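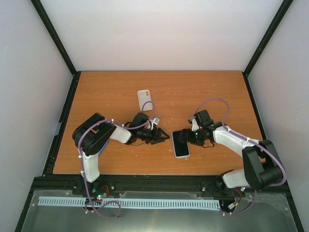

Raghda Saab wants it on the record that she did not cry when they told her the phone bench was going to the arms. She went out to her car, ate a whole sleeve of crackers, came back in and asked who was going to teach them.

The answer was her. I laughed when she told me that, and then I saw she wasn't laughing, so I stopped and got out my notebook.

I'd driven up to Clutex in January to spend a day on the returns floor, mostly because my own cracked phone had gone off to a place like it the month before and I got curious about whose hands it passed through. Clutex takes in used phones, takes them out of their cases, wipes them, grades them and sends them on. On a good day 2161 of them come through the dock door. The case part is the part I'd never thought about. People send their phones back in the case! With the sticker still on it, with a bus pass tucked behind. Until last spring, eight people sat at the long bench by the dock and peeled cases off all day, and if you want to know what that does to a thumb, Raghda will show you hers.

Now the job is being handed over, a bit at a time, to pairs of arms in boxes. The floor calls the project Kurska, and I asked four different people where the name came from and got four different shrugs. Each station is a small tabletop with an arm at either side, and when I bent down to look into one there was a clear case lying in one spot and a phone with a thin blue edge in another, with both grippers pointed in close to the phone. Purple cable all over the place. It looks like something my nephew would build if you gave him a very large allowance.

"They're slow," said Garba Onyeka, and he said it with real affection. He used to run the bench and now he runs the stations, which means he walks a lot more and sits a lot less. He's lost a belt size and he complains about his feet. A good peeler could do 400 phones in a shift. He wouldn't give me the number for the arms, though I asked twice, once at lunch when I thought his guard was down.

What I wanted to know was where the eight went. Two left. One of them, Fouad Nasr, took a job at Drurkero, across the highway, and told me over the phone that he'd have gone anyway, the drive is shorter. The others are still in the building. Some of them moved over to grading, where you still need a person to look at a scratch and decide if it's a scratch or a crack, and that pays a little more. Raghda and Martim Magalhães teach. They show the arms how the job is done, over and over, and they write down what goes wrong.

Martim likes it. He's the youngest of them and he told me he has never once in his life been asked how he does something, and now it's all anybody asks him. Which corner do you start from? (Bottom left, unless it's one of the rubbery ones.) How hard do you pull? He'd never had words for it and he's a little proud of the ones he's come up with.

Raghda likes it less. The bench was loud, she said. They had a radio and a running fight about the radio. At the station it's her and the fans, and by three o'clock she's talking to the left one. She calls it Odukoya, after a landlord she had once who also took forever to pick anything up.

I asked her if she worried about teaching herself out of a job, and I felt like a jerk as soon as it was out of my mouth. She took it fine. She said sure, on the drive in. Then somebody sends in one of those wallet cases with the magnet and the little strap and a kid's school picture in the slot, and she figures she's good for a while yet. They keep the school pictures, by the way. There's a drawer. If there's a name, somebody mails them back.

My thumb hurt the whole way home and all I'd done was try six.

Print this article
E-mail this to a friend

Reader comments

Ayodele Wike
I peeled cases two winters at a different shop and my right thumb still clicks. Let the arms have it. But pay the people doing the teaching like teachers, the article kind of skips over that part.

gravelroad
Please tell me more about the drawer!!

dockside_len
So grading pays "a little more." How much is a little? And for how long until there's a box for that too?

More from Work Life
The Night Shift at the Bread Plant
My Boss Is a Schedule
Who Fixes the Self-Checkout?
Forty Miles Each Way: Letters From Our Commuters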